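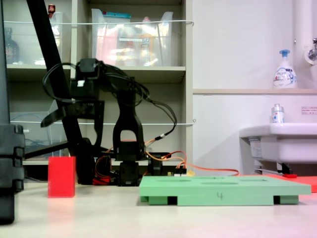 Saskia Doolan wrote in to say that masking tape makes a rotten freezer label, and that after a week in her chest freezer every strip had curled up and dropped to the bottom with the peas. Fair call! I've been raving about masking tape on this page for ages and I should have said that it hates the cold. So this is a proper go at the whole business of tape, markers and labels around the house, with the freezer first.

In the freezer

Label before you freeze. Tape will not grab a frosty lid, no matter how hard you rub it, so get it on while the container is dry and at room temperature, then fill it. Proper freezer tape is worth the extra few dollars (the supermarket in Rutherford keeps it near the cling wrap, not with the stationery, which took me two visits to work out). If you only have masking tape, run it right around the container and overlap the ends so it sticks to itself. Tape sticks to tape far better than it sticks to plastic.

For zip bags, write straight on the bag while it's empty and flat. Trying to write over a lump of frozen bolognese is a mug's game. I put what it is, the month, and how many it feeds, so "Pumpkin soup, October, 2" tells me all I need when I'm standing there with the door open and the cold rolling over my feet.

In the pantry

Flour, icing sugar, cornflour and bicarb all look alike in a jar, and I have made exactly the scone you are imagining. Label the jar, never the lid, because lids wander. If your jars live in a deep drawer where you only see the tops, label both. Cut the cooking instructions off the packet of rice or couscous and drop the bit of card inside the jar, facing out. I love this one. It costs nothing and you stop googling the water quantity every single time.

Spices get the month they were opened, on a bit of tape under the base. Ground ones go dull after 12 months or so and it's lovely to be able to turn out a tired paprika without guilt.

In the shed and the craft cupboard

Masking tape is brilliant on a workbench. Use it to mark where things go while you're still deciding, then live with the layout for a bit before you screw in any hooks. Bronwyn Hinds did her whole potting bench this way and moved the twine about until it was right. Tape lifts off a painted or sealed top cleanly if you don't leave it for months, and especially if you don't leave it in a sunny spot, where the glue bakes on and you end up with that horrible toffee-coloured stripe.

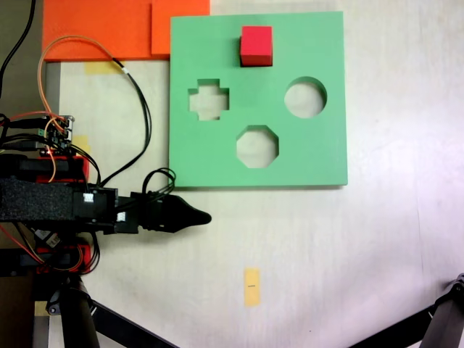 If you do get the toffee stripe, warm it with a hairdryer on low and roll it off with your thumb, going slowly. What's left usually gives in to a dab of eucalyptus oil on a rag. Leave it for a minute, wipe, then go over it with warm soapy water so the oil doesn't sit there. Try it first on a bit that doesn't show, as eucalyptus can take the shine off some finishes and it's murder on certain plastics. Cooking oil is gentler and slower, and I'd start with that on anything you're fond of.

One more for tape: fold over the end of the roll every time you finish with it. A tiny tab, a second's work, and no more picking at it with your fingernails while the other hand holds the thing you were trying to stick down.

Markers, and how to get rid of them

A permanent marker will write on nearly anything that's clean and dry, so wipe the surface with metho first and let it flash off. Go for a medium tip. Fine ones clog on rough surfaces, and the fat ones bleed into a blob on bare wood. On raw timber, rub a bit of candle wax over the finished label and it'll stay crisp much longer.

Numbers beat words for anything that belongs in a set. Shelf pegs, flat-pack parts you've had to take apart, storm shutters, the slats of a cot going up into the roof: number the pieces as they come off and write the same numbers on a sketch. Put the number on a face you'll be able to see when the thing is in place or in its pile, and underline 6 and 9. 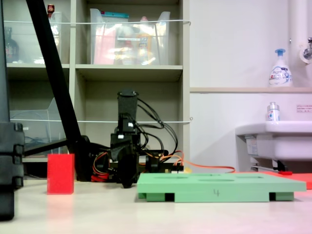

A 4 in black, written by hand near the middle of the front face.

Getting marker off again is easier than people fear. Metho on a cotton pad does for glass, glazed tiles and most hard plastics. On a whiteboard, scribble over the permanent marks with a whiteboard marker and wipe both off together (very satisfying, my kids fight over it). Painted walls are trickier. Start with a damp cloth and a smear of plain white toothpaste, rub lightly, and stop if the paint begins to come away on the cloth.

Store markers lying flat. Standing tip-up dries them out, standing tip-down makes them blot. A cutlery tray is just right for it, and the odd narrow compartment at the end fits the scissors.

Jonas Sutter has asked about labels that survive the dishwasher. I'm testing a couple of paint pens on the school lunchboxes now and I'll add them to this page when they've had a fair run.

Last updated November 24, 2023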